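Subject: Re: [festbridge-list] Parish register transcription, burials

Gonzalo Carretero wrote, January 2018:
> I have finished the first bundle of burials for Festbridge and can
> take another. Before I do, could we settle what to do with place
> names? I have the same farm spelled four ways and I have been
> leaving each one as the clerk wrote it. Also, are we recording
> ages given in weeks as weeks, or turning them into years?

Gonzalo,

Thanks for the bundle. It came through without trouble and I have merged it. That brings the burials to 2,943 entries, which leaves the Plilosdale chapelry and the loose sheets at the back of the third volume.

On place names, please carry on as you are. The spelling in the register goes in the first column and the modern form goes in the second, if you are sure of it. If you aren't sure, leave the second column blank. I went through 36 entries last night where someone had put Clornemora for what is plainly a different farm on the other side of the river, and it is much easier to fill a gap than to find a wrong guess.
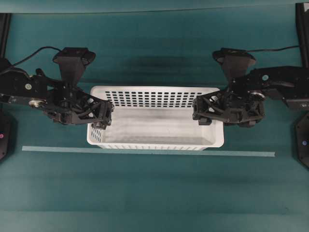

Ages stay in whatever unit the clerk used. Put "6 w" or "3 d" and so on, with a space. The search page can cope with these now. It couldn't when we did the baptisms, so you will see some of the older files using decimals. I will change those myself.

A few other points for everyone on the list:

The Shehata notebooks have been scanned as far as page 232. The pencil is faint from there on and the rest will have to be read from the originals. Let me know if you can get to the record office on a weekday.

There are 23 entries marked "query" in the marriages. Most are surnames where the first letter could be an L or an S. I will send them round as a separate message so the subject line makes sense.
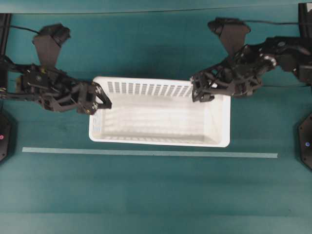

Festbridge Family History Society, Transcription Group

Please don't sort the spreadsheet before sending it back. The order on the page matters, particularly where a year heading has been missed and the date has to be worked out from the entries on each side. Two files came back in October sorted by surname and both had to be checked against the film again.

Gonzalo, you can have the Plilosdale burials if you would like them. The hand is better than the last lot, but the clerk switches to Latin for a few pages in the middle. There is a word list in the shared folder.

Margin notes go in the last column, in square brackets.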